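Getting back to Turkish

5/22/18

I started learning Turkish in February, for the second time. The first attempt was years ago and ended after five lessons, when the evening class closed for lack of numbers. I kept the textbook and did nothing with it.

This time I have a teacher, Fadime Aydoğan, who gives lessons online through a site called Classide. We talk for an hour a week. She doesn't speak any English for the first half, and I find that hard, but I have stopped dreading it.

The grammar is more regular than French, which I did at school. The trouble is that everything goes on the end of the word. By the time I have worked out which endings I need and put them in order, the conversation has moved on. Listening is worse again. I can read a short news item with a dictionary and follow most of it, then hear the same thing read aloud and catch two words. 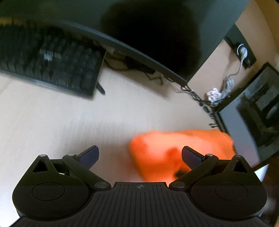
Vocabulary is mostly a matter of time. I write new words on cards, up to 400 so far, and go through a handful before work. I read somewhere that 4,000 words is enough to get by with a newspaper. At my present speed that is a few years off. I have dropped the phone app I was using, as it kept teaching me the names of zoo animals.

Fadime has set me a novel for the summer, a thin one called Kurtuluş. The title means something like liberation or rescue – she said I should decide which once I have finished it. I am on the second chapter. It has 101 pages and I am reading one a day, in the evening, with a pencil.

My brother asked what it was all for. We have no family there and I have no trip booked. I told him I like doing it, and he went back to his crossword.

Next lesson is the past tense again, the one for things you only heard about from someone else. I got most of the exercises wrong last week and have to redo them by then.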